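Bench notebook, Skedamov flat

Print this page | E-mail this page

Jul 12, 2025

Sorting day, second attempt. Present: me, Liam (until lunch), Sinan on the phone when he felt like answering. The job was to get the small stuff out of bags and into categories before Henrike comes to do the shelves, and to end up with a list a stranger could use. We have a list. The stranger would need to be patient.

Started on the bed, as it's the biggest flat surface in the place and also the only one with nothing living on it permanently. I had argued in March for a folding table. The money went on drawer labels from Emuvance, which are very good labels, and we still have no drawers to put them on.

Method, for anyone repeating this: tip out one handful, sort it, put it away, tip out the next. Liam's method is to tip out the whole bag and then go and put the kettle on. We used both. With mine you get bored and with his you get a snack rolling under the wardrobe, so call it even.

The bed handful was the usual mixture. Something in a gold wrapper that is food. A crumpled white packet whose gray markings I couldn't make sense of. A small blue-and-white box, a folded paper packet, a yellow block, a round black thing I've put down as "round black thing, see Sinan." Orange-and-white bag at the end of the row.

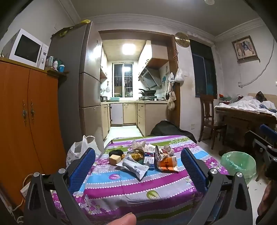 Liam wants one category called Packets. I'm against it. If you let Packets in, everything in this flat is a packet, and we'll have done a day's work to rename the bag. Current categories, in pencil:

FOOD, SEALED
FOOD, OPENED (eat or bin, no third option, Liam)
MEDICINE AND SIMILAR — read the leaflet before filing
WOOL AND KNITTING
TUBES
PAPER WITH WRITING ON IT
SINAN

Sinan is for anything that only he can identify. I rang him at a quarter past ten and described the round black thing. He asked if it was heavy. I said no. He said then it wasn't what he was thinking of, and rang off.

Striped sheets are a bad background for this, by the way. Small pale things disappear into the white and small bright things disappear into the rest. I lost a label packet for a good while and it was lying at the back in plain sight. Next time, a plain towel underneath. Niamh has a gray one she says she wants back clean, so possibly a different plain towel.

Wardrobe top: left alone. The microwave lives up there and the shelf beside it is all bottles and containers, and I'm not starting on bottles without gloves and a second opinion. Declan claims the microwave's position is temporary. He has claimed it for as long as I've known the flat. I'm tall enough to use it and short enough to resent it.

Fridge: yellow bag still on top. Not touched, not on today's sheet. Somebody please write down what's in it, because I've now walked past it on so many sorting days that I'd feel silly looking.

Moved to the round table at 11, after 30 minutes of discussing whether to move to the round table. The case for: better light, you can stand up straight, and things don't slide into the dip where you're sitting. The case against was that the table had stuff on it already, which Liam considered decisive and I considered the point of the exercise.

The table went faster. TUBES got its first entry, white with a red stripe, and I'm pleased for it. I copied the small lettering down off the back with the magnifier and will check it against the Madigan sheet on Monday. WOOL AND KNITTING did very well: a green knitted item, and a bundle of pale fluffy material that may be stuffing for something, or may once have been inside something that misses it. Henrike will know.

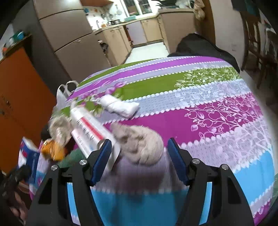 Argument over the rolled white cloth. It's tied in the middle, so somebody meant it to stay rolled. Liam would untie it to see if anything's inside. My view is that a tied thing is one item and goes in the book as one item, and if we start untying, we'll be here until autumn. Compromise: filed as it is, with a question mark. The question mark is Liam's and he's very proud of it.

Running item number in the book is now 1,249. Please start from there and don't go back to fill the gaps in the early pages. The gaps are where the coffee went.

Things that slowed us down:

The white carrier bags. Every time one is emptied it gets used to hold the next lot, and then no one can say if it's been done or not. From now on a done bag gets its handles knotted. An undone bag stands with its handles up. I wrote this on a card and put the card, unfortunately, in a bag.

The boxes with a lot of print on them. You start reading. Liam read me most of a side panel in a documentary voice.

The Sumico tape. It sticks to fingers, sleeves and other Sumico tape, and it comes off paper if you breathe near it. Back to string.

To do:
— get a plain towel (not Niamh's)
— ask Declan about the microwave, again
— round black thing
— decide if TUBES is a real category with just one tube in it
— Henrike: wool questions, also whether she still wants the shelf depths, as I measured only 2 of them

Stopped when Liam left. Did a bit more by myself, undid one of my own categories, put it back. The gold-wrapped item is filed under FOOD, SEALED as of this writing.

Back to top | Contact: Niamh Gallagher, bench notebooks | © 2025 Skedamov. Print this page | E-mail this page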